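9/7/23

Second go at the Kasero induction course today, the one for new starters at the Prerkton depot. Tyson and I sat down after lunch and went through the comments from the pilot group. Quite a pile! Most of them are about length (no surprise there, I'd been saying the health and safety bit dragged since we first recorded it) and a fair few about the quiz at the end, which kicks you right back to slide one if you close the window by mistake. I did it myself twice this afternoon and said some words.

So, changes made so far. I've split the big module into 4 short ones, each with its own save point. The voiceover is still mine, sorry everyone, until Daranee gets her microphone back from Oltonholm. Pass mark stays at 70 per cent because the client wants it there, though Tyson reckons it should go up if we're letting people retake as often as they like. I can see his point but I don't fancy that argument this month.

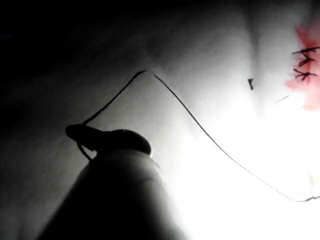
The other thing is the glossary. It had crept up to 200 entries, and I can't imagine anyone on their first morning reading through all that. Daranee's idea is to have the words pop up where they're used and keep the full list tucked away in the menu. Tried it on the loading bay module and it's lovely, much less clutter. It does slow the page down on the old tablets though, so I need to ask Landry whether they're replacing those before December or whether we have to build for them as they are.

Still to sort:
- captions on module 2 drift out of step near the end, worse on a phone
- the back button (Tyson has this)
- somebody has spelt "pallet" as "palate" on the summary page, and I have a horrible feeling it was me
- ask for a new login for the test account, the old one's locked again

Left the new version on the shared drive with the old one next to it, please don't tidy either of them away yet. Daranee is having a click through tomorrow morning and will add her notes under mine.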